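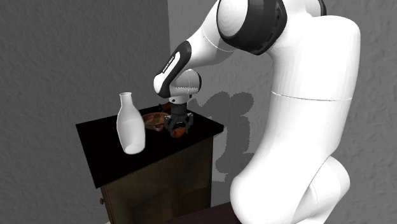
Small cabinet with black top, shown with a white bottle and a brown pan.

About Nurham Cabinet Works

Nurham makes small storage furniture for kitchens, workshops and rented rooms. The company was set up by Ashok Shukla, a joiner, and Madhu Semwal, who had spent her working life in hardware purchasing. Shukla is responsible for design and production. Semwal handles supply, pricing and customer orders.

All cabinets are built at our Tundarlow workshop. The current range has 17 models in two lines. Madum units are freestanding and ship assembled. Tomar units are wall-hung and ship with a steel rail, fixings and a drilling template. Both lines use the same hinges and drawer runners, so spare parts are interchangeable across the range.

Timber is stored indoors for 20 days before cutting. Moisture content is checked on arrival and again at the saw. Carcass joints are glued and doweled. Doors are hung and adjusted before finishing, then removed, coated and refitted. Each door must open to 90 degrees without touching the adjacent panel.

Last year the workshop completed 1487 units. Most were sold through independent furniture stores; the remainder were ordered directly. Custom widths are available in the Tomar line only. Custom heights are not offered.

Replacement doors, shelves and runners are held for every model in the current range. Please quote the number stamped inside the back panel when ordering. The workshop closes for stocktaking during the first half of October, and orders received in that period are processed when it reopens.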